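Fisgate Seed Library – spring progress report to the Graten Fund

Hello all, and thanks for being patient while I got this together. I know it was meant to reach you in March, but March is when everybody wants their tomatoes, so there we are.

The short version is that we're going well and we've spent a bit less than I said we would. We had 258 people signed up as borrowers when I closed the book for this report, and between them they took home 773 packets. I'd put 300 packets in the application as the target for the whole year, which looks very timid now! Beans and peas went first, as they always do, then the lettuces. The parsnips have hardly moved, and I don't blame anyone, because parsnip seed is a misery to keep from one year to the next.

The bean everyone asks about is Castillo, a climbing one that an allotment holder on the Graten road has been saving for years. We started with one jam jar of it. I've kept back enough for two rows of our own so that we don't lend ourselves out of stock, and I'd like to do the same with the Jorno squash if I can find somewhere to grow it well away from the courgettes (they cross, and then you get something that looks lovely and tastes of nothing).

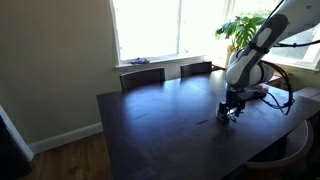

Returns are the part I'm less sure about. People are meant to bring back a spoonful of seed from whatever they grew, and so far most of what's come in has been from last year's keen few – fair enough, as most of this year's crops are barely out of the ground. The cleaning and sorting will be the big job in autumn. For that I want a dark surface like the big table in the photo, very nearly black and nice and smooth, as pale seed shows up on it straight away and you can sweep the lot into an envelope with a bit of card. I've been managing on a flowery tablecloth at home and losing lettuce seed in the petals. There's still money in the equipment line, so unless you object I'll put some of it towards a dark top of our own.

On the workshops, we ran the sowing one twice and it was full both times. The seed-saving one had to be put back because the heating failed, and it'll now go in early autumn, which suits the subject better anyway. The school session went down very well apart from a spilt tray of compost.

Spending next. Envelopes and labels came to £100, a little under budget. Printing was over, my fault, as I had the growing guides done in colour. The fridge is bought and running, and I'd ask to carry the rest of the travel money into the second half, when I'll be out collecting from growers.

Still to do: germination tests on the older onion seed, a proper catalogue, and a second drop-off box in Fisgate itself. I'll send the receipts separately once I've found the one for the labels.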